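Plikov hand-held teaching gripper

Product code: Plikov 162
In stock at Ridwood, dispatched in two working days
Page updated January 15, 2021

I sell a fair few ways of showing a robot what you want it to do, and this is the one I reach for first. You hold it in your hand, you do the job yourself with a pair of gripper fingers instead of your own, and the wrist camera records what the fingers saw. Later on the robot learns from those recordings. No joystick, no pendant, no lying under a bench looking for the emergency stop (I've done that more often than I'd like!).

I came to it after a couple of years of remote control. We had an Olorix leader arm in the Ridwood workshop, which is a lovely bit of kit, and I still sell it, but my goodness it was slow going. Folding a tea towel took me the best part of a morning, mostly because I couldn't feel a thing through the handles. With the Plikov I picked up a tea towel and just folded it.

The fingers are matt black plastic, wide and blocky, with little round holes in the top faces and a black pad on the inside of each one. They open a good way apart, so mugs and small boxes are no bother. Both fingers stay in the camera's view while you work, and that matters more than you'd think - the robot has to know where its own fingertips are before it can get anywhere near the thing it's meant to pick up.

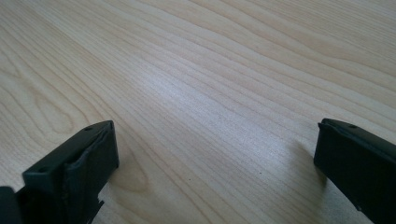
I always tell people to begin each recording with the jaws open and the tool held still for a moment, then go in at the speed you'd really want the robot to go. Beginners rush. I rushed. My first 222 recordings were so jerky that I threw the lot away and began again in April with a cup of tea beside the computer and a bit more patience. The second set was far better, and I'd only changed how I moved my hand.

Your table is worth a thought too. Pale wood is pleasant to work on and black fingers show up nicely against it, but a smooth top will throw back a broad patch of light if the lamp is in the wrong spot. A bit of glare in your recordings does no harm if the robot is going to meet the same glare when it's working. If it isn't, move the lamp or try a different side of the table.

What you get in the box:
Hand-held gripper with trigger handle
Wrist camera, already fitted
Pair of fingers with pads
Spare pads, 5 pairs
USB lead
Printed setup card

The Nigatu software is a separate download and comes free with the tool. It sorts your recordings into folders, lets you trim the dull bits off either end and plays them back at half speed, so you can spot a wobbly grasp before it goes anywhere near training. 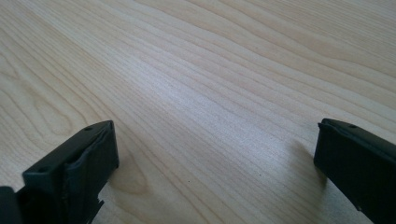 Do I need to own a robot arm before I buy this?
You can record everything without one. Plenty of my customers collect their recordings first and sort out an arm afterwards, though it helps to know which arm you're aiming for so that you don't teach it a reach it can't manage.

Pads are the part that wears. The inner faces do all the gripping, and after a lot of use they can crease or start to lift along the edge. I keep going with a slightly wrinkled pad as long as it still grips, and swap it when things begin to slip. Changing a pair is a five-minute job. Wipe the finger clean, let it dry properly, press the new pad on from the bottom upwards and leave it overnight if you can bear to.

One small grumble: the handle is on the big side. I've got smallish hands and my thumb gets tired after a long session, so I stop for a stretch every so often. A slimmer handle is on the way from Plikov and it'll fit the tool on this page, no need to buy the whole thing again.

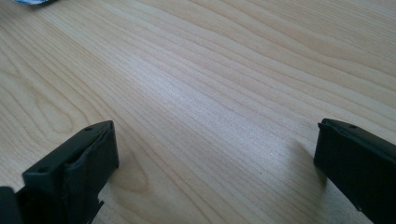 Can I mix hand-held recordings with ones made by remote control?
Most people can, as long as the fingers and the camera position match on both. Keep the two kinds in separate folders to start with, train on each alone, and only then put them together.

Returns are accepted if the tool comes back clean and in its box. Opened packs of pads can't be returned, sorry. If you're near Ridwood and want a go before you spend your money, send me a message through the contact form and I'll put the kettle on.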